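Home » News » Community

Vodotthorpe swap day returns for May, and it's bigger than ever

If your drawers are full of things you keep meaning to deal with, good news! The Vodotthorpe Swap Day is back this May, and it has moved into the old Namard hall on the river side of town, with twice the floor space and a proper kitchen at the back.

The idea is as simple as it was last year. Bring what you don't use, put it on a table, and take home what somebody else didn't use. No money changes hands, and there's no limit on how much you carry out (although the organizers do ask that you leave the shopping carts at the supermarket).

Last spring's event drew 347 people through the doors of the Gonutlow Library, which was a tight squeeze by lunchtime. Lilian Kariuki, who started the whole thing with a few neighbors and a borrowed van, is hoping for around 800 this time.

"I still wear a raincoat I picked up at the first one," she said. "People come in for a lampshade and go home with a fondue set and somebody's phone number. I love it."

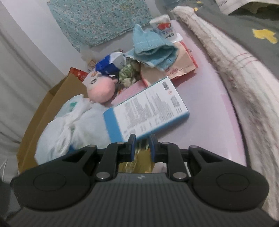
2 min read

There will be 72 tables in the main hall, sorted by type: kitchen, craft and stationery, books, toys, tools, and one long row simply marked Odds and Ends. That last row was the busiest spot in the building last year, and it's easy to see why — you never know what you're going to find, and half the fun is guessing what some of it is for.

Clothes get their own room this year, with mirrors and two changing booths. Shoes are welcome if they come in pairs.

Also new is a repair corner, where you can sit down with someone handy and try to get a wobbly chair or a stuck zipper working again. Places are first come, first served, and there are 80 slots across the day, so it's worth getting there early.

Lunch comes from Tôn, the noodle place on the corner, which is bringing its lemongrass soup and those crispy rolls that sold out in an hour at the winter fair. Get in line early for those, too!

Doors open at 9:30 a.m., with drop-offs accepted from 8. Please don't bring mattresses, car tires or opened paint. Anything left at closing goes to the thrift store on Mill Street.

Tables don't need to be booked. Anyone who can lend a hand with setting up the evening before can leave their name at the Gonutlow Library front desk.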